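Foire aux questions - Démontage et remise en état des unités centrales

Cette page rassemble les questions reçues le plus souvent par l'atelier Cluvell au sujet des ordinateurs de bureau d'occasion. Dernière mise à jour : 7 juillet 2018.

Quels ordinateurs acceptez-vous ?

Les tours de bureau, toutes marques, en état de marche ou non. Les portables et les écrans sont à déposer chez Plavura, qui dispose d'une filière séparée. Les appareils ayant pris l'eau sont refusés.

Faut-il vider le disque dur avant le dépôt ?

C'est préférable, mais ce n'est pas obligatoire. Tout disque laissé dans la machine est effacé avant d'être réutilisé. Si vous souhaitez le garder, signalez-le sur la fiche de dépôt - il vous sera rendu dans un sachet étiqueté.

Comment ouvre-t-on une tour sans l'abîmer ?

Débranchez le cordon secteur, appuyez quelques secondes sur le bouton de mise en marche, puis couchez le boîtier sur le côté, panneau amovible vers le haut. Sur beaucoup de modèles professionnels, le panneau tient par un loquet ou par deux vis à l'arrière. Une fois le panneau retiré, la carte mère, l'alimentation et la cage des disques sont accessibles sans autre démontage.
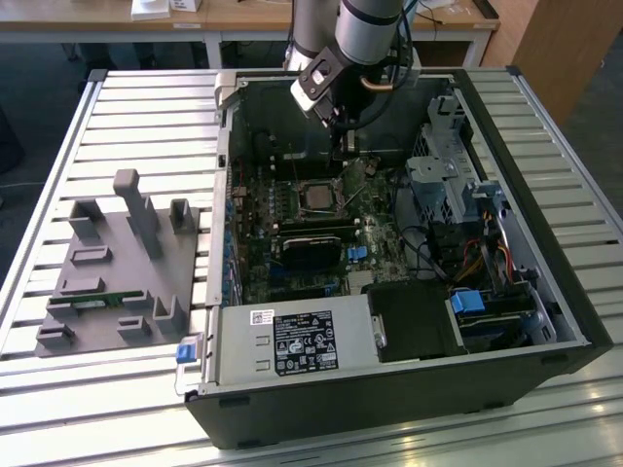
Les pattes et loquets de couleur, souvent bleus sur ce type de boîtier, indiquent en général les pièces qui se retirent sans outil. Un disque fixé par un loquet en plastique se dégage en pressant celui-ci, puis en faisant glisser l'ensemble. Débranchez toujours les câbles avant de tirer, en tenant le connecteur et jamais les fils.

Dans quel ordre retirer les pièces ?

L'atelier commence par les cartes d'extension, puis les barrettes de mémoire, les disques et enfin l'alimentation. Le processeur reste dans son support tant que la carte mère n'est pas destinée au tri. Quand le refroidisseur a été déposé, évitez de toucher le dessus du processeur et ne rallumez pas la machine.

Comment savoir si une barrette de mémoire est compatible ?

Le nombre d'emplacements libres ne suffit pas. Il faut vérifier la génération de mémoire, la capacité maximale admise par la carte et, sur les stations de travail, le type de barrette exigé. L'encoche de la barrette doit correspondre au détrompeur de l'emplacement. Si elle ne descend pas bien droit, arrêtez-vous et vérifiez la référence. Les petits loquets en bout d'emplacement se referment d'eux-mêmes quand la barrette est bien enfoncée.
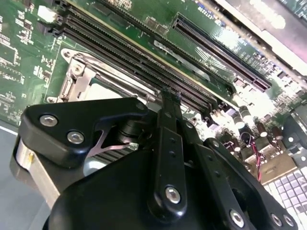 Peut-on acheter des pièces détachées à l'unité ?

Les barrettes de mémoire, les disques testés et les alimentations sont vendus à l'unité, au comptoir uniquement. Les cartes mères sont proposées avec leur processeur. Le stock compte actuellement 1 603 références et la liste est affichée à l'accueil.

Faut-il changer la pâte thermique ?

Oui, à chaque fois que le refroidisseur a été retiré. Enlevez l'ancienne pâte avec un chiffon non pelucheux et un peu d'alcool isopropylique, laissez sécher, puis remettez une petite quantité au centre. Nous vendons la pâte Forov en seringue.

Quelle est la garantie sur les machines remises en état ?

100 jours, pièces et main-d'œuvre. Elle ne couvre pas les modifications faites par l'acheteur, sauf l'ajout de mémoire.

Que deviennent les pièces inutilisables ?

Elles sont triées par matière, puis enlevées par la société Gruber. Le prochain enlèvement est prévu en août. Les dépôts restent possibles jusque-là aux heures d'ouverture habituelles.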